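Care of Wooden Shape Blocks and Play Boards
Brirkstead Toy Library, Guidance for Borrowing Families

Shape blocks are lent in sets of 16 and should be returned in the same number. The following advice applies to painted blocks and to the plain maple boards on which they are used.

Routine cleaning
Wipe each block with a soft cloth wrung out in warm water and a little dish soap. Do not soak blocks or place them in a dishwasher. Ridged or cross-hatched faces hold crumbs and should be brushed with a dry, soft toothbrush before wiping. Stand the blocks on a towel, leaving space between them, and allow them to dry overnight.

Care of the board
Boards should be wiped along the grain and dried at once on both sides. Knots and darker streaks are natural to the wood and need not be reported. A raised or rough patch may be smoothed lightly with fine sandpaper. Boards made of glued planks must be kept 3 feet from heaters, as the seams may open.

Apply a thin coat of food-safe mineral oil every 90 days. Wait 16 hours before the board is used again.

Sorting and storage
Before packing, lay the board on a flat table and gather the blocks on it. Check hearts and stars first, as their points and lobes chip more readily than the sides of a cube or cylinder.

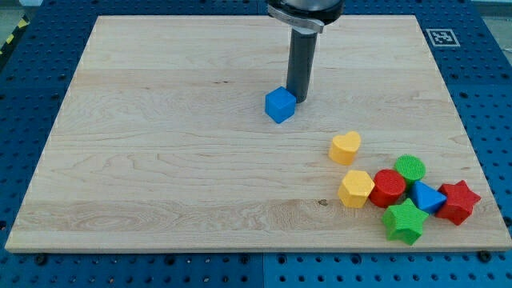 Blocks with chipped paint should be set aside in a separate bag and handed in at the desk. Families are asked not to repaint them at home. Sound blocks may be packed in any order, with the heavier pieces at the bottom of the box.

Store the board flat, never on edge, in a dry cupboard. Replacement bags are available at the Gosolia Street desk until 4 p.m.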